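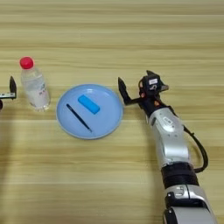

Prinisier, objets de table

Fiche de données, version de mai

Contenu

Prinisier rassemble des séquences courtes tournées sur un plateau de table, avec de la vaisselle et des petits objets courants. La fiche couvre le lot Grenmont : 531 séquences, dont 112 réservées à l'évaluation. Les autres lots ont leur propre fiche, dans le dossier du même nom.

Objets du lot

Assiette ronde bleu clair, peu profonde, à bord légèrement relevé. Nom dans les annotations : assiette_bleue.
Bouteille d'eau transparente à bouchon à vis rouge. Nom : bouteille_rouge. Le bouchon n'est pas annoté à part.
Petit bloc rectangulaire bleu vif, aux bords arrondis. Nom : bloc_bleu. Les premières annotations disaient tantôt « gomme », tantôt « éponge » ; les deux termes ont été remplacés.

Le plateau est en bois clair, veiné dans le sens de la largeur. Il n'a pas de nom dans les annotations.

État de l'assiette

Chaque séquence porte un champ contenu_assiette, relevé sur la première et la dernière image. Valeurs admises : vide, un_objet, plusieurs_objets, inconnu. Un objet posé sur le bord compte comme contenu. Un objet qui touche l'assiette mais repose sur la table ne compte pas.
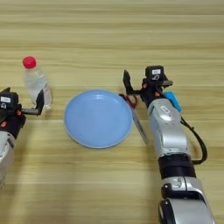 Assiette vide au centre du plateau, bouteille à bouchon rouge en haut à gauche. Valeur du champ : vide.

Organisation des fichiers

Les séquences sont réparties en 5 archives. Le fichier index.csv donne pour chacune l'archive, la durée, les objets présents et l'état de l'assiette. Les annotations ont été saisies avec Drorkusico puis exportées en JSON, un fichier par séquence. Compter environ 200 Go une fois tout décompressé.

Limites connues

Les contours de la bouteille sont moins précis que ceux de l'assiette, le plastique transparent laissant voir le bois. L'étiquette n'est pas transcrite. Le niveau d'eau n'est pas mesuré.
Le bleu de l'assiette et celui du bloc sont proches pour un tri automatique par teinte ; se fier aux noms.

Corrections

Signaler une erreur dans le suivi du projet Were, en indiquant le numéro de séquence et le champ concerné. Les corrections sont reportées dans index.csv à la version suivante.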